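Home > Rooms & Lodgings > House Questions > Wrappers, Bins and Blankets

Malinowski House: Frequently Asked Questions
Part 2: Snacks, wrappers and the shared room

Part 1 dealt with keys, the boiler and the matter of the shower. This part deals with eating in the room where people also sleep, which generated more post than the other subjects put together. Questions have been trimmed for length and, in two cases, for tone.

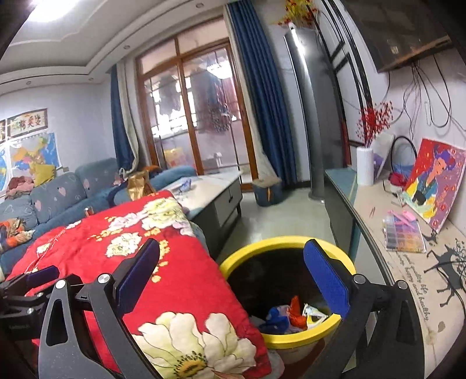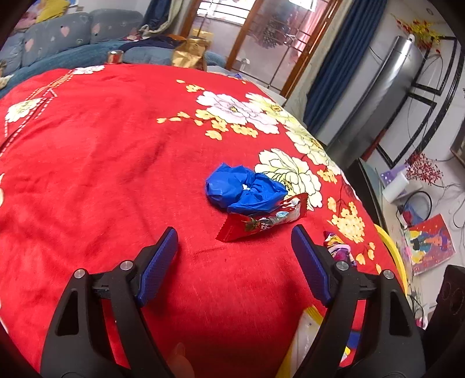 Sweet wrappers and the red flowered cover, at the bin and on the bed.

Am I allowed to eat on the bed?

Yes. We tried a ban in January and it lasted until the first cold evening. The bed is the comfortable place to sit, the sofa generally has somebody's clothes on it, and nobody ever came home from a late shift longing for an upright chair. Eat what you like on the bed, within reason. Soup is not within reason.

What counts as within reason?

Dry things in packets. Sweets, biscuits, crisps if you must, nuts if you have checked with whoever you share with. Anything that needs a spoon goes to the kitchen table. Anything that needs a fork goes there too, before Thắng Đỗ writes in again to ask about noodles. The answer is still no, Thắng.

Who clears up the wrappers?

Whoever ate the sweets. If a bag was shared, the person who opened it is in charge of the bag and everybody is in charge of their own wrappers. If it can't be established who ate what, whoever is in the room does it and is allowed to sigh.

I balled up the bag. Is that not tidying?

It is a start. A plastic bag scrunched into a ball is smaller than it was, and we commend the effort, but it is still on the blanket. It also has a way of sitting on top of other wrappers and hiding them, so that you throw away one thing and sleep on two.

Why is the bin next to the bed and not by the door?

It spent a year by the door. During that year wrappers were thrown at it from the bed with great confidence and very little skill. Anil Menon moved it to the bedside one evening without consulting anybody, and the floor has been better ever since. Please leave it where it is. If you need to get past, shift it and shift it back.

Does the bin need a liner?

For wrappers and dry packets, no. For anything that was once fruit, yes, and preferably a different bin. Liners live under the kitchen sink behind the Stirero bottles. Take one, not the roll.

How often is it emptied?

Monday morning and whenever it is full. Full means level with the rim. It does not mean level with the rim once you have stood on it. Chiến Nông has asked me to point out that a bin with three things in the bottom isn't full either, and that he would like people to stop knocking on his door about it. He is right, although I am told the knocking was mostly me.

Can I just shake the blanket out?

You can, if you pick the large bits off first. Shaking a blanket with wrappers still on it doesn't remove the wrappers. It puts them behind the sofa, where they meet the wrappers from last time. The proper order is:

Pick up the big pieces by hand and put them in the bin.
Run your palm over the cover from the wall side towards you. The small ones crackle.
Look along the edges, where packets slide off and get wedged.
Fold the cover in to the middle, carry it out to the yard and shake it there.
Check the wind first.

The flowers on the blanket make it hard to see anything. Could we have a plain one?

This comes up every few months. The cover is bright red with big pale blooms, and I accept that a pale packet lying near a pale peony has a sporting chance of getting through the night. Faith Owino proposed a plain beige replacement on these grounds. It went to a show of hands and the peonies won easily. People are fond of them. The room faces north and it is the one cheerful thing in it before lunch.

If you struggle, use your hands as described above. Your fingers are not distracted by flowers.

Can it go in the machine?

On its own, cool wash, low spin. Don't put it in with towels. It takes up the whole drum and comes out heavy enough to need two people and some cooperation, so pick your day. It dries over the banister in about the time it takes for everyone to complain that they can't use the banister.

Before it goes in, check for sweets. A boiled sweet will survive a wash in a reduced form. Chocolate won't, and neither will the blanket's good name.

I found something melted into it. What now?

If it's chocolate, let it go hard and scrape it off with the back of a knife, then dab with cold water and a bit of washing-up liquid. If it's toffee, an ice cube in a freezer bag held against it for a few minutes will let you crack it off. If it's chewing gum, do the same, but think about your life while you're holding the ice.

Hot water is tempting in all three cases and makes all three worse.

Does the sofa fall under the same rules?

It has its own. Food is fine, clothes are fine for one night, cushions are to be left on it and not under it. The heart pattern isn't an invitation to lie down on somebody's washing. If there is a heap on the seat and you want to sit, move the heap to its owner's bed, folded if you are feeling kind.

What about paper bags?

Paper bags with nothing in them go in the recycling crate in the hall. Paper bags with something in them belong to somebody, so look inside before you get rid of one. Hưng Khúc lost a perfectly good pastry this way and has not let it drop. Shiny or foil-lined paper mostly can't be recycled by our collection, so scrunch it: if it springs back open it goes in the ordinary bin.

And sweet wrappers? Do they go in recycling?

No. Almost none of them do here. A supermarket may have a drop-off for soft plastic, and if you want to save yours in a bag and walk them over, nobody will stop you. The bag should be kept in your own cupboard. An earlier attempt at a communal one got as far as 58 wrappers before it was mistaken for a bag of sweets, twice, by the same guest.

Can I leave a cup by the bed?

Overnight, yes. After that it is an exhibit. Metal cups are preferred in this room for reasons that will be clear to anyone who was here for the mug. Empty it before you put it down, and keep it off the bedding.

Is the long cabinet for snacks?

The top isn't. The mat up there wipes clean, which has led people to believe it is a worktop. Inside, each of you has a section, and dry food in a lidded box is allowed. An opened packet closed with a hopeful twist isn't a lidded box. We had ants in the Tirkano Street house and I don't intend to meet them again.

Is there a fine?

There was. It was 75 pence per wrapper and it was to go towards biscuits. The biscuits came individually wrapped. We have dropped the scheme.

My guest left the mess. Am I responsible?

You are. Guests are lovely and they are yours. You can of course pass them the bin and look at them.

I have read all this and I still don't want to tidy up tonight.

Understood. Put what you can reach in the bin, push the rest to the far side and do it in the morning before anyone makes the bed. Be aware that wrappers make a noise when turned over on, and that the person next door can hear it.

Who do I ask about things not covered here?

Leave a note in the tin on the landing. Notes about the Sinen heater go to Anil, notes about food go to Faith, and notes about other people's singing will be read with sympathy and put back. Part 3 will be on fridge shelves, once we have agreed how many there are.

Filed under: Shared Living, Housekeeping, Bedding
14 comments | 6 shares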